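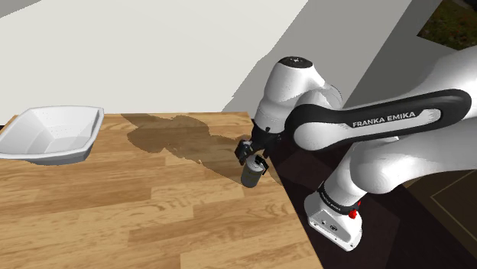

Update 2: can task, sim batch, still short

OK so I'm back on this one! We asked the Clirkden sim for 400 can-into-bowl episodes and the export folder has 305. No error, no warning, the job just says "done" and goes green.

What I tried on Tuesday:

Reran the export with the Nijs filter off — same count.
Opened a handful of episodes in the Burnum viewer. The gray can is in the gripper, the white bowl is over on the left, and playback looks fine to me.
Searched the log for "skipped" and got 2,724 lines (yikes), mostly about shadow settings, so I don't trust that number at all.

My guess is that Clulis tosses any episode where the can gets let go early, but I can't find a switch for it. Can somebody tell me where that lives?

Status: open, waiting on reply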